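Mestow Obituary Index: Minutes of the Regular Meeting
2 November 2025 | Posted by Oranuch Duangkaew
Print this page | E-mail this page
Shares: 3 | Comments: 0

Called to order at the Dukach Reading Room, once the door had been persuaded. Oranuch Duangkaew in the chair and also taking these notes, so complaints about either can go to the same address.

1. Last minutes. Approved with one correction. The late Mr. Rungrueang was a deacon and not, as printed, a beacon. His niece was very nice about it and said he would have preferred ours.

2. State of the index. We now hold 3042 obituaries, typed and searchable. Of these, 1251 still have no birth date, mostly from the years when the Mestow paper felt that "aged" or "elderly" covered it. Agreed to leave the field blank when we don't know. Guessing from the photograph is to stop.

3. Survivors. Long discussion of whether to index everyone named under "survived by." In favor: that is what people search for. Against: the Sterkum families, one of which lists grandchildren by nickname only. Carried, with nicknames entered in quotes exactly as printed. "Boo" will therefore appear in the index three times, as three different people.

4. Pets. Motion to index surviving pets. Tabled until February, as it was last February.

5. House style. The new guide for families who ask us to help write a notice was read aloud, which took longer than anyone had planned. Changes agreed:
- "Passed away," "died" and "went home" are all fine. The family picks. We don't edit.
- "Never met a stranger" stays. The motion to ban it failed when two members admitted it was in their own drafts.
- Church, lodge and team names to be spelled the way the church, lodge or team spells them, even when that is wrong.
- The suggested length is 16 lines. This is a suggestion. The Rungrueang notice ran to four columns and we typed all of it.

6. Clippings. Two more shopping bags of clippings came in from Sterkum, unsorted, with several recipes on the backs. Agreed that the recipes are not our business. Agreed, less formally, that the one for lemon bars should be copied before filing. Scissors are not to be used on anything until both sides have been read, after what happened to the bottom half of a Mr. Dukach.

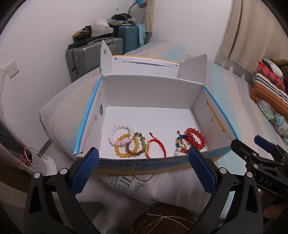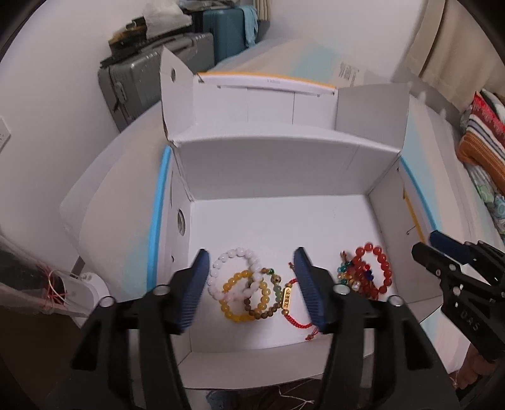
Anything with a name but no date goes in the gray folder, and please write on the folder, in pencil, and leave the clipping alone. Tape was raised again. The answer on tape is still no.

7. Requests. A reader asked us to take down her own obituary, which her cousin had sent in as a sample. Done, with our good wishes.

8. Any other business. The key to the reading room is missing. Whoever has it also has the stapler.

Next meeting at the same place, if the door allows. Adjourned.

O.D.

Print this page | E-mail this page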